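Another week, another article telling me to keep a decision journal. You write down what you're about to choose, why, and how sure you feel, then go back months later and see how wrong you were. Razia Shaikh swears by it. She has kept hers for 11 years and says it changed how she spends money, which may be so, though I notice she still bought the flat in Harkeck.

I tried it myself, starting in July. I got as far as 37 entries. Most were about whether to reply to an email. I gave myself a score for confidence each time, and when I went back to check I couldn't tell what half the scores meant. Sure of what?
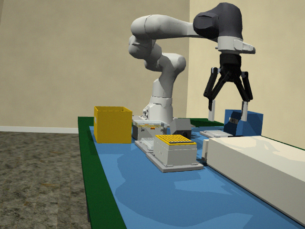
A white arm over a long work table, gripper open.

The bit I really doubt is the looking back. Kálmán Bozsik wrote to me after my last post to say the record keeps you honest. Maybe. But I'm the one marking it, and I was quite generous – a choice that went badly became "reasonable at the time" more often than I'd like to admit.

I'd also like to know who these studies are done on. Students, mostly, I suspect, guessing at quiz answers for a small fee. I have yet to see one that follows people choosing a school or leaving a job.

The notebook is in the kitchen drawer now. Noémi Vörös has asked if she can have the blank pages.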